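Filed under: Small Storage / Boxes and Drawers / Gallery

The One-Drawer Box

3 July 2021

Mirjana Nedeljković has been making small boxes under the Flalorden name for a few years, and this one is the plainest in the range. It has one drawer, a flat lid and a brown finish that lets the grain show. I have been looking for something to hold the odds and ends that pile up near the door, so I asked to spend some time with it before ordering.

The pictures are in no special order. Click through to the order page for sizes.

The first thing I wanted to sort out was the wood. I have a mix of brown and pale pieces at home, and they don't always sit well together. 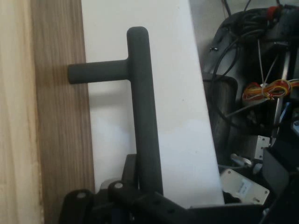 Mirjana told me she picks the boards by eye and tries to keep the streaks running one way across a piece. She rubs the finish back between coats. The brown is the only color she offers for now, though she may add a lighter one in August. If you want two boxes that match, order them together, as she will cut them from the same board when she can.

Upkeep is simple. Dust it with a dry cloth. Wax it once or twice a year if the air in your house is dry. Don't use spray polish, which leaves a film on the flat parts.

The box takes up little room and the lid works as a small shelf. A snack, a phone or the day's mail can go there and the drawer stays free for things you want out of sight. It has a black metal bar pull on two posts, big enough to get your fingers around. The front panel is recessed, with the drawer shut flush to the body.
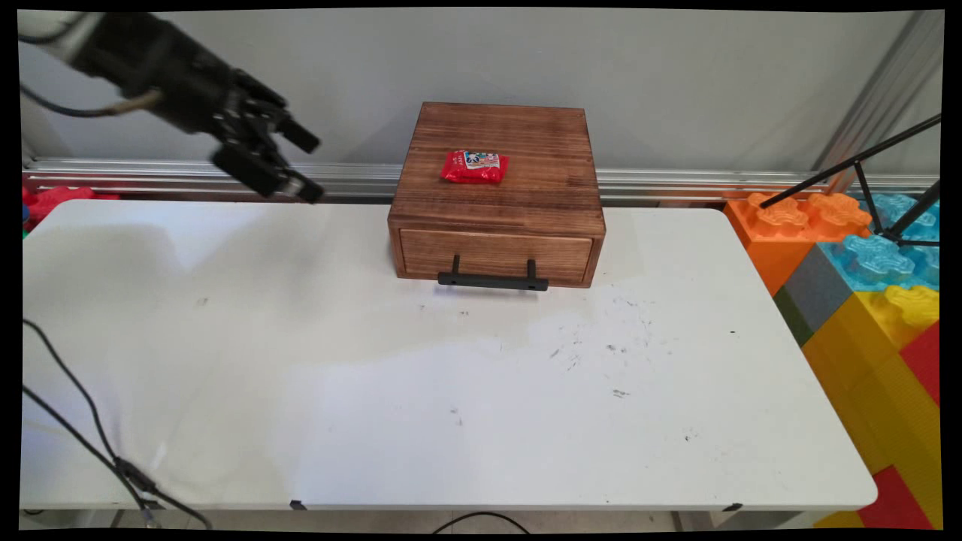
Can the pull be changed for a different one?

It can, as long as the new one has the same spacing between the posts. Measure from center to center before you buy. Vesela Stojanovska at the Stuvcombe shop keeps a tray of spare pulls and will check the fit if you bring the drawer in.

A few notes for anyone ordering. The box ships in one piece, with the pull already on. Stick-on felt pads for the bottom come in the package and you put them on yourself. Mine took 31 days to arrive, and I was told that is normal in summer. The item number is 606, and you will need it if you order by phone.

Next gallery: the Skalia wall rack, in the same brown finish.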